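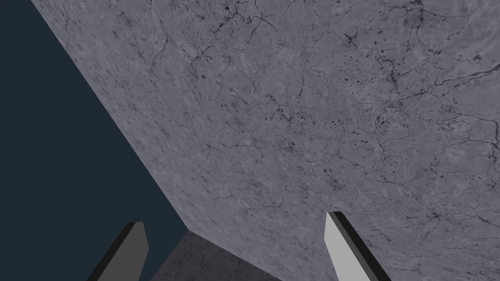
仿真里的腕部视角：两根手指张着，中间什么都没有。

1/ 今天讲一个事故。没有人受伤，没有东西摔坏，连一颗螺丝都没掉，因为全都发生在仿真里。受损的只有我的周末，和我在组里的信誉。

2/ 背景：我们在给 Hemmin 做抓取策略，就是那套双指夹爪的小臂。真机上线前要先在仿真里跑通。房间是现成的，灰墙带裂纹，有窗，大理石味儿很重，像一间装修到一半老板跑路的银行。

3/ 昨晚我挂了一批任务，一共2781个回合。睡前看了一眼曲线，成功率漂亮得不像话。我截了图，发到群里，配了一个很谦虚的表情。请记住这个表情，后面要还的。

4/ 早上 Guilan Liao 回了我一句：“你的手在看哪儿？”

我以为她在关心我。

5/ 打开腕部相机的回放，其中63个回合，夹爪从头到尾没对着桌子。它在看墙，看天花板，看墙角。手指倒是张得很标准，姿态从容，仿佛在等天花板自己递点东西下来。

6/ 更气人的是，这63个回合全部记为“成功”。

7/ 先说它为什么会看天花板。查了一上午，腕关节的目标角在某个边界附近会翻号。一翻，整个手腕就绕远路甩过去，甩完觉得自己到位了，安安静静停在那儿。控制器没报错。从它的角度讲，误差是零，它对自己很满意。

8/ 再说为什么算成功。成功判定是我写的（深呼吸）。条件是“目标物体离开桌面，并且夹爪没有碰撞”。

手腕甩过去的时候，小臂顺手把物体扫下了桌。物体离开桌面，对。夹爪没有碰撞，也对，碰的是小臂。两个条件，满分。

9/ 所以我花了一晚上的算力，训练出一只会把东西打到地上、然后抬头看窗外的机械臂。我家猫不用训练就会。 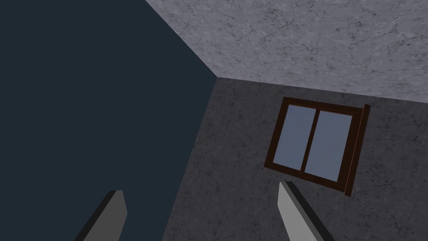 10/ 回放看多了，人会产生感情。看到后来我已经认得这扇窗了，棕色的框，中间一道竖梃，玻璃后面什么景色也没有。我甚至开始替它想，要是给窗外贴张好看点的图，它会不会更不愿意干活。

11/ 有人会说，仿真里的事，改了重跑呗。问题是同一段角度换算的代码，Jatex 分支上也在用，那个分支下周要上真机。真机旁边是站人的。

12/ Haiyan Mao 听完以后没骂我，只是默默走过去，把真机那边的腕部限速调低了，又在急停按钮旁边贴了张纸条，写着“手抬头就拍”。字写得很大。这比骂我难受。

13/ 目前改了3处：

角度换算统一走最短路径，翻号那段单独加了测试；

整条臂的接触都进碰撞检测，小臂和肘部不再享有豁免权；

成功判定改成“物体在两指之间，并且离开桌面，并且保持2秒”。

14/ 第三条改完重跑，成功率从漂亮变成了很难看。我没有截图发群里。Guilan 很体贴地问我，那个谦虚的表情今天怎么不发了。

15/ 顺便补一个丢人的细节：其实日志里有提示。腕部相机每回合会记一个“目标可见”的布尔值，那些回合里从头到尾是 false。我写的字段，我存的盘，我从来没画过图。现在它排在面板第一行，标红，字号跟 Haiyan 那张纸条看齐。

16/ 评论里有人问为什么不直接给手腕加软限位。加了，一直都有。翻号以后的那个角度刚好在限位以内，合法合规地看天花板。限位管的是它能不能去，管不了它该不该去。

17/ 还有人问是不是 Wiltex 那个求解器的锅。我也很希望是。我昨天下午还专门写了一封语气克制的邮件草稿，准备发给他们。草稿已删。锅在我这儿，git blame 写得清清楚楚，连提交信息都是我本人写的：“小改动，应该没影响”。

18/ Jatex 上真机往后推了，推到六月。上机之前先空跑，围栏关好，人站外面，腕部限速不放开，每次回放至少有一个不是我的人看过。最后这条是 Haiyan 加的，措辞原文如此。

19/ 如果你也在跑类似的东西，随手抽几个“成功”的回合出来，从手的视角看一遍。别只看失败的那些，我以前就只看失败的。

20/ 刚才新的一批又挂上去了。我去睡了，面板开着，手机静音。群里谁再问我的手在看哪儿，明早回。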